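Holtdale open day – anybody else go?

Holtdale Makers & Tinkerers Board > Out and About > Visits and open days

marlowbench
Well, I finally made it to the open day at the Putix workshop, after missing it in April last year when my car wouldn't start. I took the bus this time and I'm so glad I did. They had the doors open from ten and I don't think I left until they were stacking chairs. If you've only ever seen robots behind a fence at a trade show, this is a different sort of afternoon altogether. You stand right there at the table, you can ask anything you like, and the folks running it were patient with me (and I ask a lot).

My favorite was the sorting talk in the back room. They're teaching an arm to pick up ordinary household stuff, and the way they do it is by having a person do the job first with a gripper you hold in your hand, over and over. They've got 2,324 recorded tries so far. I'd have lost my mind by the first 45.

drillpress_dot
Was there with my two kids, we must have been in the same room! My youngest talked about the grippers all the way home. I did think the big demo with the arm was slow, though. It took 8 tries to get one packet into the bin and then they called it a success.

tealkettle
I'm going to disagree with dot a little, in a friendly way. I spent a good many years on a packing line at Pearce, and the machines we had there were quick as anything, but you changed the size of the carton and the whole line sat idle until somebody came out to reset it. What they were showing on Saturday was a machine that copes with whatever you put down in front of it, and I'd rather watch that go slowly than watch another fast one do the same box all day.

What I liked best was how plain the hand tool side of it was. Just a table with odds and ends on it and people working away.

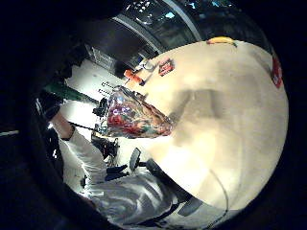

tealkettle

I got talking with one of the young women there about shiny bags, like the colorful crumpled one on the left of the table. She told me soft, glossy things give them more trouble than anything hard, as the bag never sits the same way twice and the light bounces off it. I believe her – I can't get hold of those things myself half the time. We used to curse the plastic film at Pearce for the very same reason.

drillpress_dot
Okay, fair enough about the bags, I hadn't thought of it like that. I still say they should put a sign up telling people what the arm is trying to do. Half the crowd wandered off to the Drestito table for the coffee before it got going, and I can't blame them with kids in tow.

solder_and_toast
The Drestito people were great, by the way. They let me drive their little cart down the hallway and didn't mind when I hit the doorstop. Did anyone pick up the sheet about evening sessions? I put mine down somewhere and now it's gone.

marlowbench
I've got it here on the fridge! Monday evenings at seven, side entrance, and you need to sign up first because the room is small. No charge for the first visit. They said 180 people came through on the open day, so I'd get your name in early.

And dot, I passed your idea about the sign along in my thank-you note. I hope that's all right with you.

drillpress_dot
More than all right, thank you! See you on a Monday, then, if I can find a sitter.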